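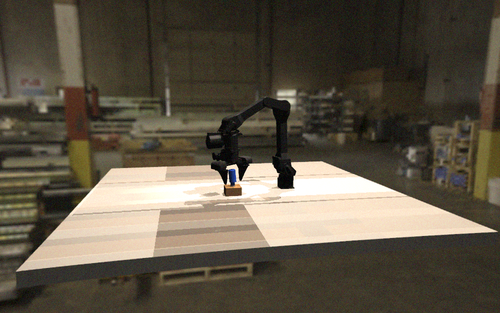
Rendered view of a black robot arm on a tabletop, warehouse interior.

Nillurora: absorption spectra of copper(II) and nickel(II) complexes in water

Version 2, released Jul 5, 2023

Summary

Nillurora is a set of 786 visible absorption spectra of copper(II) and nickel(II) ions in water with 15 common ligands, including ammonia, ethylenediamine, glycine and EDTA. It was put together for undergraduate courses on coordination chemistry and for people who want to try curve fitting on real spectra. Each spectrum comes with the metal concentration, the ligand concentration, the pH and the temperature.

What is in the folder

spectra/ – one CSV file per spectrum, wavelength in nm and absorbance
samples.csv – one row per spectrum, see the column list
ligands.csv – ligand names, SMILES strings and literature references for the pKa values
blanks/ – solvent and ligand blanks
notes.txt – Baoshan Lu's bench notes, typed up with light editing

Columns in samples.csv

sample_id: matches the file name in spectra/
metal: Cu or Ni
ligand: short code, explained in ligands.csv
c_metal: total metal, mol/L
c_ligand: total ligand, mol/L
pH: glass electrode reading before the cuvette was filled
temp_C: temperature of the cell holder

Empty cells mean the value was not written down. They do not mean zero.

How the spectra were measured

Stock solutions were made from the metal nitrates and standardized against EDTA. Copper chloride was used in version 1 and dropped, as chloride binds weakly to copper and shifts the baseline at high concentration. Ionic strength was held with potassium nitrate. The pH was set with dilute nitric acid or potassium hydroxide, and solutions that showed a precipitate were thrown out and not recorded.

All spectra were taken in 1 cm glass cuvettes between 400 and 900 nm. Blanks have not been subtracted. To subtract them, match the ligand code in the blank's file name to the row in samples.csv.

Known problems

The glycine series at high pH drifts. Laiba Sethi remeasured two of those solutions in October and found lower absorbance both times – treat the whole series with care.

Ammonia solutions lose ammonia when the flask is open, so c_ligand is an upper limit there.

Several nickel spectra are very weak. Octahedral nickel complexes absorb little in this range, and no smoothing has been applied.

Absorbance values above 2 should be left out of any fit.

Changes since version 1

Chloride samples removed
Ligand codes made the same in all files
Temperature column added
Seven mislabeled nickel files corrected (thanks to Shahzad Mengal)

Suggested uses

Job plots, estimates of stepwise formation constants, and ordering ligands in the spectrochemical series all work well. The set is too narrow for training a general model of metal complex color.

Contact

Measurements: Baoshan Lu and Laiba Sethi
Files and checks: Fahad Hashmi
Questions about the ligand table: Josiane Bodin

Please give the sample_id when reporting an error.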